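Moving My Newsletter Off the Company Page, and What I Learned About Email Along the Way

2/18/21

So I finally did it! After putting it off for way too long, I started a real email newsletter for Burnska, my little online yarn and pattern shop. I've had a handful of emails asking how I set it up, and since I love this stuff more than is probably healthy, I'm going to write the whole thing down.

First, some background. For the longest time everything I had to say to customers went out as a social post. New pattern? Post. Shipping delay? Post. And that was fun, I like the comments and I like seeing everybody's finished hats. But only a small slice of the people who follow the shop ever saw any given post, and the ones who missed it would write to me two weeks later asking why I never mentioned the sale. I had mentioned it! Three times!

My friend Palesa Molefe had been after me about email since last May. She does the marketing for Du Plessis, the garden center out on the Trenstead road, and their list is the first thing she looks after every morning. She sends one email every other week, it's mostly about what to plant, and people write back to it. That was the part that got me. People write back! 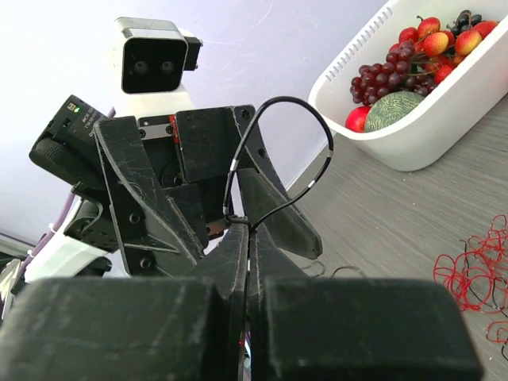
I signed up with Firkum, mainly because the free plan goes up to 1000 subscribers and I figured I'd be thrilled to ever need more than that. Setup took an evening. Most of that evening was me picking a header color, I'll admit, and I changed it again the next day (it's a dusty green now and I'm very happy with it).

The part that took real thought was the domain stuff. If you send from a free email address, a lot of your mail lands in spam, so you want to send from your own domain. That means adding a couple of records where your domain is registered. It sounds scary and it's mostly copy and paste. I did paste one of them with an extra space at the end, and then sat there for an hour refreshing the page and wondering why it wouldn't verify. Check for the extra space!

Next, the signup form. My first version asked for name, email, birthday, favorite fiber and how you found the shop. Palesa took one look and told me to cut it down to the email address. I kept first name as an optional box, and that's it. Signups picked up right away, and I've never once missed knowing anybody's birthday.

I put the form in 4 places: the bottom of every page, the checkout, the free pattern page, and pinned to the top of the company page on social. The free pattern page wins by a mile. It makes total sense when you think about it, people are already there for something they want, and the cowl pattern is a good one if I do say so myself.

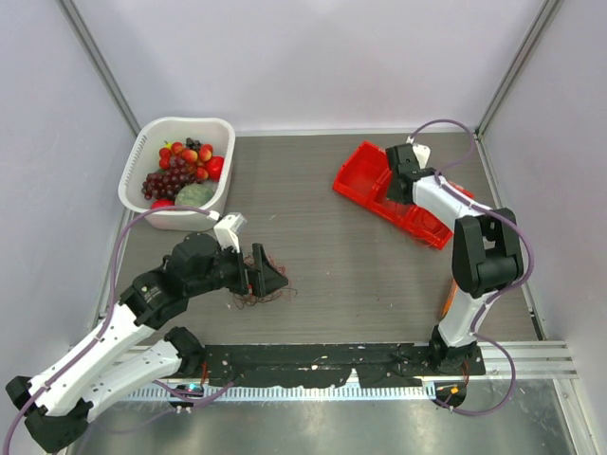 One thing I feel strongly about is asking permission. It was so tempting to export every address from my old orders and dump them all in. Don't! Those folks bought yarn, they didn't ask for a newsletter. I left them all out and put a little card in each package with the signup address on it instead. It's slower, and the people who do join are really glad to be there. I also turned on the setting where new subscribers have to click a link to confirm. You lose a few that way, mostly typos, and your list stays nice and clean.

Now for the fun part, writing the thing. I was stuck on my first issue for days because I was trying to sound like a Company. Big banner, three columns, buttons everywhere. It looked like an airline had written it. In the end I threw it all out and wrote it like a letter: what I'm knitting, what's new in the shop, one question at the end for people to answer. It took me half an hour and 10 people replied by dinner. One of them sent a picture of her dog in a sweater and I've had it up on my second monitor ever since.
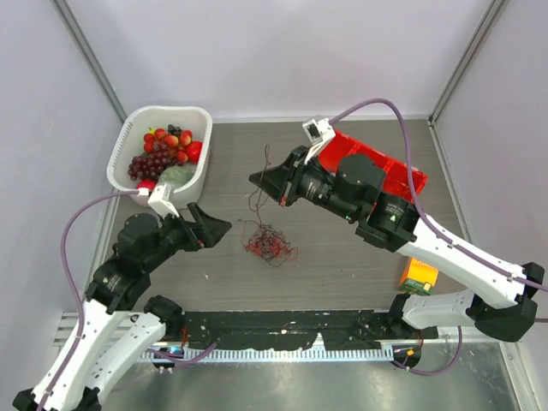 Wide view of the table, with the fruit basket and red wire.

Subject lines! I could talk about these all day. My dull ones do better than my clever ones. "Sock yarn is back" beat "You'll never guess what's on the shelf" so badly that I've given up on being mysterious. I try to keep them short enough to read on a phone, and I write the preview text by hand so it doesn't just say "View this email in your browser." That little gray line is prime real estate and I ignored it for my whole first month.

As for how often, I went with every other week, same as Palesa. Weekly felt like a lot to promise in the middle of pattern testing, and with monthly I was afraid people would forget who I was. If I've got nothing new to say I send a short one with a tip about blocking or seaming, and those do great too.

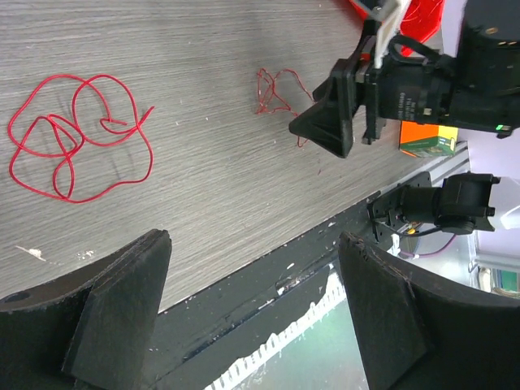 I haven't quit social, by the way. The page is still where the chatting happens, and I post there whenever a new issue goes out. Mostly I like knowing that the list comes with me wherever I go. If I switch services someday I can download it and bring it along, and I already save a copy to my computer on the first of every month.

Next up I want to try a welcome series, so new people get the cowl pattern first, then a bit about how I pick colors, then maybe a small discount. I've got the first two emails written and I keep fiddling with the third. If you've set one of these up for a small shop, leave me a comment and tell me how many days you put between them. I'm thinking two, but I could be talked into three!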